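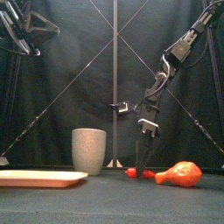

Attachment 1: right arm with its finger down on the chili, tray and cup on the left.

Ticket 1430
Project: Vamivbridge, two-arm table
Opened by: Trinh Vương
Assigned to: Kobe Schouten
Opened: 10 Sep 2025
Status: Closed, one follow-up open

Summary
Right arm goes too low on small items. Finger pushes on the item and into the cloth, then the arm stops with an overload error on the shoulder lift servo. Left arm is fine.

What I was doing
Running the food sorting routine. The task is to pick up the chili and then the drumstick and put both in the tray. The cup is only there as an obstacle. Left arm was parked high for the whole run.

What I expected
Gripper stops just above the cloth with one finger on each side of the chili, then closes.

What happened
It came down on top of the chili and kept pushing. The error came up a few seconds later and I had to hit the stop button. I tried it again with only the drumstick as the target and it also went low, but the drumstick is thick enough that it got a grip anyway. So this may have been going on for a while without us seeing it.

Already tried
Power cycled both arms. Re-homed the right arm twice. Swapped the USB cables between left and right, and the problem stayed with the right arm.

Comment, Kobe Schouten
Two questions. Did you change the cloth or move anything on the table before this started? And what does the shoulder lift servo report when the arm is at home? It should be close to 2852.

Comment, Trinh Vương
Cloth is the same one. I haven't moved the arm base. Alfie was tightening the cross cables on the back frame on Monday but I don't know if that matters.
Servo at home reads 2852 exactly.

Comment, Alfie Parsons
I did both turnbuckles, a couple of turns each. The back post was rattling when both arms moved together. I didn't touch the arm clamps.

Comment, Kobe Schouten
OK. Home position is good, so the encoder hasn't slipped. I'd like to know if the error is the same everywhere or gets worse as the arm reaches out. Trinh, please clear the table and send the arm to a height of 30 mm at a near point and a far point. Measure from the cloth to the fingertip with the steel ruler. Keep one hand on the stop.

Comment, Trinh Vương
Near point: 27 mm
Far point: 22 mm
Did each one three times and got the same numbers.

Comment, Kobe Schouten
So it is 3 mm low close in and 8 mm low at reach. A plain height offset would give the same error at both. Either the base is tilted forward or something is bending. Check the base with a level first. After that, power off, hold the upper link still and see if the wrist moves up and down.

Comment, Trinh Vương
Base is level both ways. Clamp is tight.
There is play at the elbow. I can move the gripper a few mm without the servo horn turning. Two of the four screws on the elbow bracket are loose, and one of them came out with my fingers.

Comment, Maxine Waaka
That bracket came off in January when I rerouted the servo cable. I put the screws back without threadlocker because we had run out, and I meant to go back and do it. Sorry. There is a new bottle in the Visser drawer now.

Comment, Trinh Vương
Took out all four screws, cleaned them, put them back with threadlocker and left it overnight. Checked that the cable still has enough slack with the elbow fully bent. Left the cross cables as they were.

New readings at a 30 mm target:
Near point: 30 mm
Far point: 29 mm

Comment, Kobe Schouten
Good enough. I also found that the right arm config has no floor limit. The left one does. It must have been dropped when we copied the file over from the Zarklow controller. I've added the same limit to the right arm and lowered the torque limit for the downward move. Please pull the new config and run the full sort again.

Comment, Trinh Vương
Pulled it and ran the sort ten times. Chili in the tray nine times. The one miss was a slip on closing, and the arm didn't go into the cloth. Drumstick was fine every time. No overload errors.

Resolution
Loose elbow bracket on the right arm, plus missing floor limit in its config. Screws refitted with threadlocker, limit restored. Closed by Kobe Schouten.

Follow-up
Check the elbow bracket screws on the left arm. Assigned to Maxine Waaka.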